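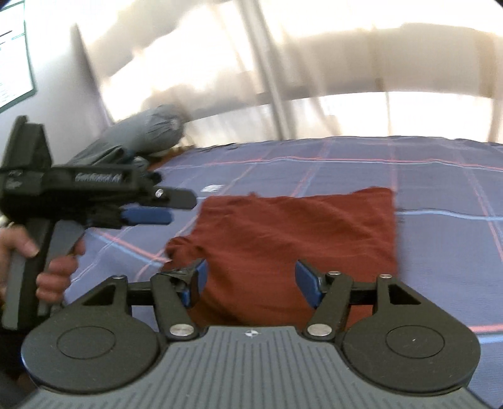

蓝格子床罩上的铁锈红布料

旧衣服的颜色，怎么看都看不够

文/萨克达·佩查拉 2025/7/18

列夫·罗曼纽克一聊起褪色就停不下来。我刚坐下，茶还没倒，他已经把一件旧衬衫的领子翻过来给我看：“你看里面，再看外面，根本是两个颜色嘛！里面才是它刚出厂的样子，外面是它后来过的日子。”

罗曼纽克在巴特布里奇学的染色，师傅是利奥波德·瓦尔纳，一位脾气很急、手却很慢的老染匠。他跟着瓦尔纳干了4年，前两年几乎只做一件事：洗布。“洗完晾，晾完再洗，然后把布剪成小条贴到本子上。我那时候觉得冤枉死了，现在那几本册子谁来借我都舍不得。”

他最着迷的是红色。用茜草染出来的红，头几次下水会掉一层浮色，之后就慢慢稳下来，往砖红、铁锈红那边走。“很多人觉得这是变旧了，跑来问我能不能补回去。能啊，当然能，可是我每次都要劝一劝：再穿一个夏天吧，好看的时候还在后头呢。”

蓝色又是另一种脾气。靛蓝附在纤维表面，磨到哪里，哪里就先白，袖口、膝盖、口袋边，清清楚楚。罗曼纽克说，他在沃里西克的集市上看到旧工装就走不动路，一件一件地翻，能翻一下午，“同行的人都吃完饭回来了，我还蹲在那儿”。
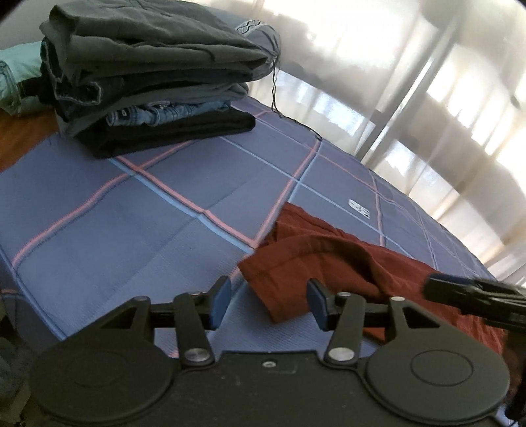
窗前挂着薄纱帘，床上是叠好的和散放的衣服

我问他，普通人家里没有染缸，能做点什么。他一下子坐直了，说最要紧的是晾。深色衣服翻过来，挂在有风、晒不到正午太阳的地方，比换什么洗衣液都管用。还有水温，他自己洗染过的棉布只用20度上下的水，洗衣机装到半满，转速调低。“你要是把它塞得紧紧的，衣服在里面互相磨，磨出来的白道子很难看，那种白和穿出来的白完全不一样。”

至于新买的红衣服，他建议头几次单独洗，别嫌麻烦。他自己就吃过亏，有一年把一条没固好色的红围巾和全家的床单一起丢了进去。

“粉了？”我问。

“粉得非常均匀！”他大笑，“我师傅看了说，你平时要是能染这么匀就好了。” 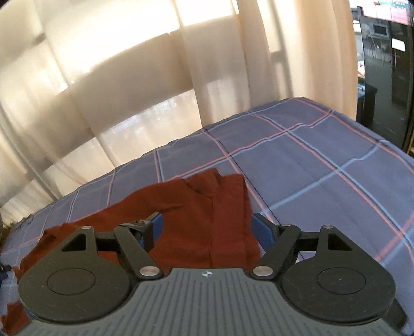 说到师傅，他起身去拿那几本册子。纸边都卷了，布条旁边用铅笔记着水温、时辰和天气，有的还打了问号。他翻到一页停住，说那是同一锅染的两块布，一块放在抽屉里，一块钉在朝南的墙上，隔了整整一个7月再贴到一起。抽屉里那块还是暗红，墙上那块已经透出橘色来了。他用指甲轻轻刮了刮，像是第一次看见似的：“多漂亮啊，光一个月就能干这么多活。”

今年他在试着把这件事做大一点，准备染100块手掌大的棉布，分给愿意参加的人带回家，有人会挂厨房，有人会垫在书桌上，有人打算缝进孩子的书包，明年再收回来排在一起看。报名的人比他预想的多，连早就退休的瓦尔纳也要了一块，说要放在车窗后面，“看谁的褪得快”。

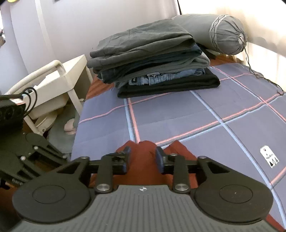

摄影：西尔万·丹策

我好奇他自己衣柜里有没有全新的衣服。他想了好一会儿，说有一件，去年别人送的深绿色外套，到现在还没穿过几次。“颜色太整齐了，我有点怕它。”不过他已经有了主意：秋天去山里的时候带上，下雨也穿，生火也穿，回来再洗。

临走时他又叫住我，盯着我的裤子看，问是不是总把钥匙放在右边口袋。我低头一看，右边果然磨出了一小块浅浅的印子。他高兴得不得了，叮嘱我千万别换边。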